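Zirnside Dual-Arm Tabletop Workcell

The Zirnside is a two-arm workcell for handling small, light and irregular goods on a tabletop. It is manufactured by Baltar and supplied, installed and supported by Lindholm under a purchase or lease agreement. The cell is intended for laboratories, training centers and packaging departments that need to study or teach manipulation tasks requiring two hands, such as holding a bag open while an item is placed inside it.

General description

The Zirnside is delivered as a single enclosed unit. Both arms are fixed to a common base rail along the front of the table and reach inward over the work surface. An aluminum extrusion frame carries the wall panels and provides mounting points for cameras, lighting and accessories. The operator works from the open front side.

Each arm has six joints and a two-finger gripper. A camera at the wrist provides a close view of the gripper and the objects near it. A further camera may be fixed to the frame or to a separate stand to give a view of the whole table. The arms may be driven independently or together. Motion programs are prepared in Sotidum, the control and recording software included with every cell.

The usable table area is 800 mm wide and 600 mm deep. Customers with longer objects should contact Lindholm before ordering, as the side walls limit the swing of the elbow joint.

Cup and stirrer handling

Takeaway cups in clear plastic bags are a demanding load for a pair of grippers. The bag gives way when it is touched, the lids are smooth, and thin wooden stirrers project from the top where they can catch on a finger or a cable. The two arms have to share a small area in the middle of the table without blocking each other. With two bags standing close together, the left gripper must be brought down between them while the right arm keeps to the back of the table.
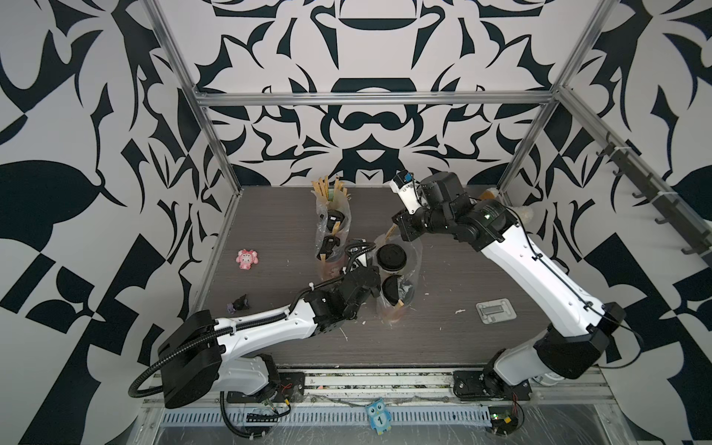

Walls and table surface

Wall panels are supplied in plain white, plain gray or a bold black-and-white pattern. The patterned panels offer strong visual features in every part of the background and are preferred by customers who use camera-based positioning. All panels are fixed to the extrusion from the outside and may be exchanged without removing the arms.

The tabletop is dark gray with a wood-grain finish. It should be wiped with a damp cloth at the end of each session. Crumbs and liquids should not be allowed to collect near the base rail. Abrasive pads and solvent cleaners will dull the finish and are excluded from the surface warranty.

Wrist camera

The wrist camera moves with the arm and keeps the gripper housing in the lower part of its view. This allows the operator to judge the distance between the gripper and an object that the fixed camera sees only from one side. Clear plastic is a common case. Seen from the wrist, the printed side of a cup and the black lids can be made out through the bag, and a stirrer standing between the cups can be located before the gripper closes. Items placed beside the load, such as a canister of wrapped sticks, are also brought into view, so that the approach can be planned with enough clearance.

The camera is calibrated at installation. Recalibration is recommended whenever a wrist bracket has been removed or a gripper exchanged. The procedure is described in the operator manual and does not require a visit from Lindholm.

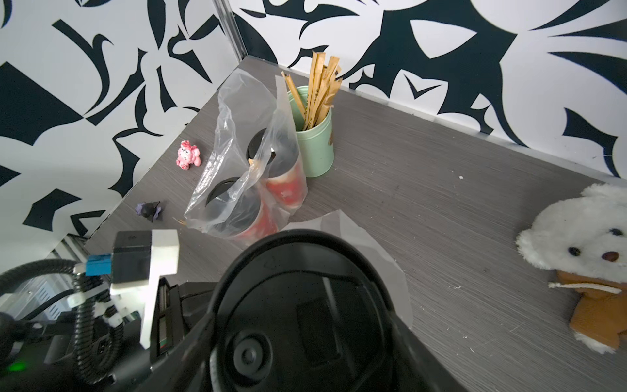
Software

Sotidum records joint positions, gripper openings and all camera views on a common time base. Recordings may be played back, trimmed and labeled in the same program. A completed recording can be exported for use in other systems, and the export format is documented in full. The license is tied to the cell and covers all users at the customer's site. Updates are provided without charge for the length of the support agreement.

Two operating modes are provided. In guided mode, a trained operator controls both arms directly. In program mode, the cell carries out a stored sequence and stops if either arm meets unexpected resistance. A change from one mode to the other requires confirmation at the operator station.

Delivery and installation

The lead time is roughly 9 weeks from receipt of a signed order. The customer is asked to provide a level floor, a grounded power outlet and a wired network connection within reach of the cell. Installation and acceptance testing are completed in a single visit. The acceptance test consists of a fixed set of pick-and-place movements with each arm, followed by a handling task agreed with the customer in advance.

Items included

Two arms with grippers and wrist cameras
Base rail, frame and tabletop
One set of wall panels in the finish ordered
Control unit and emergency stop
Sotidum license and operator manual
Spare gripper fingers and cable clips

The fixed camera, accessory hook rail and operator station are priced separately.

Care of cables

Cables are routed along the outside of each arm and must be left with enough slack for full travel of the wrist. Clips and ties should be inspected weekly. A tie that has slipped toward a joint must be replaced before the arm is used again. Loose wiring at the base rail should be kept clear of the arm mounts.

Safety

The Zirnside is designed for light objects and must not be used with open flames, sharp blades or boiling liquids. Hands must be kept out of the enclosure while the arms are powered. Every operator must complete the introductory course before using guided mode without supervision. Each site remains responsible for its own risk assessment, and a blank form is supplied with the manual.

Purchase, lease and support

Cells may be purchased outright or leased in terms of 6 months. Lease charges include support, replacement of worn gripper fingers and one relocation within the same building. Customers who ordered the earlier single-arm cell may exchange it for the Zirnside, subject to inspection. Exchange requests for the current year were opened in March and are handled in the order received.

Quotations are issued in writing and remain valid for the period stated on the document. Requests should give the intended task, the approximate size and weight of the objects, and the preferred wall finish.

Last updated: Jun 14, 2025

Contact Lindholm Equipment Sales | © Lindholm. All rights reserved. | Back to top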